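Youth football trials: notes for the club evening, 20/12/2020

Slide 1. Welcome people, say who I am. Stesar had 204 players at the July trials and took 81. Leave those two numbers up for a minute.
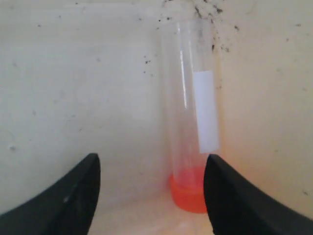 Photo: Birthe Kirkegaard

Slide 2. Old system was one match and one coach watching. Quiet full-backs got missed. Qusai Farah's lad was turned down twice this way, then signed by Clisberg. Ask Qusai first if I can mention it.

Slide 3. New system. Each player gets 120 minutes over 4 sessions, with a different coach each time. Scores go in before the coaches talk.
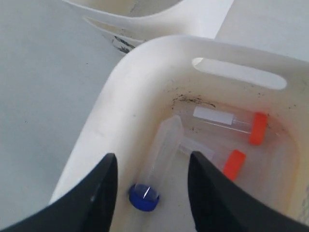
Can a player try out in more than one position?
Up to two, and they should tell the coach before the first session.

Slide 4. Goalkeepers. Deepak Prajapati runs these separately. Hand over to him, then back to me for letters and appeals.

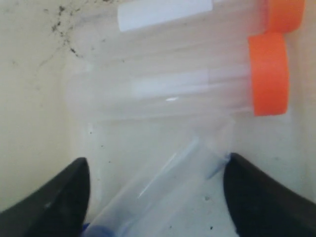

Clear plastic tube with a blue cap

Slide 5. Dates still to be agreed with Vudeck. Take questions.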